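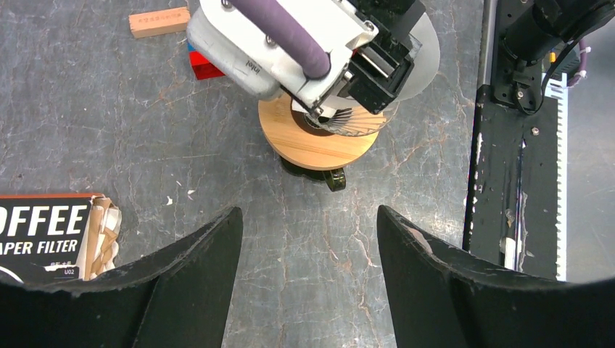 Week 4 handout: Where a price comes from

Hi again! These are my notes from the pricing lecture, tidied up a little so you can follow them if you missed class (or if you were there and couldn't read my handwriting on the board).

We started with Herilard, our made-up-sounding but very serious candle shop. Rent, insurance and the phone bill come to 3,000 a month. Those are fixed costs – they show up whether the shop sells one candle or a truckload. Wax, wicks and jars are variable costs, and those grow with every candle that goes out the door.

Say a candle sells for 17 and the materials cost 10. Each sale leaves 7 to put toward the rent. I call that the leftover, and your textbook calls it the contribution margin. Same thing, so use whichever word sticks.

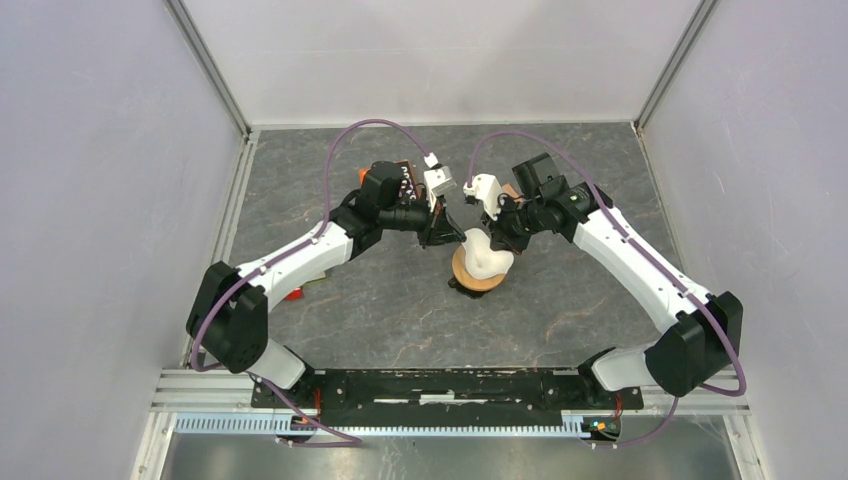
Now suppose the owner cuts the price by a dollar to pull in more people. It sounds tiny, right? But the leftover drops from 7 to 6, so she now needs 500 sales a month to cover the rent, when before she needed 429. A lot of you guessed the change would be much smaller, and I did too when I first took this class!

Then somebody asked about Estov, the rival shop across the street. If Estov matches the lower price, Herilard may not get many new customers at all, and both shops are worse off. We'll come back to that in the week on competition, so hang on to the question.

One warning about the homework. Please don't spread the rent over the candles first and then treat that number as a cost per candle. It only works for one level of sales, and it falls apart as soon as sales move.

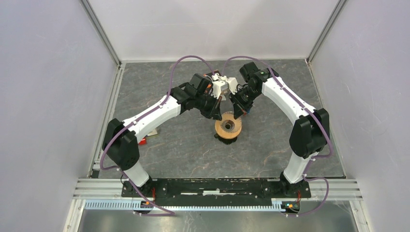
Two arms, with their grippers over the round piece in the middle.

For next time, read the Bako chapter up to the part on discounts and do problems 1 through 5. In problem 3 the shop sells 614 candles at the old price, so work out the profit before you touch anything else. Bring a calculator, and write down your steps even if they look messy – I give points for them.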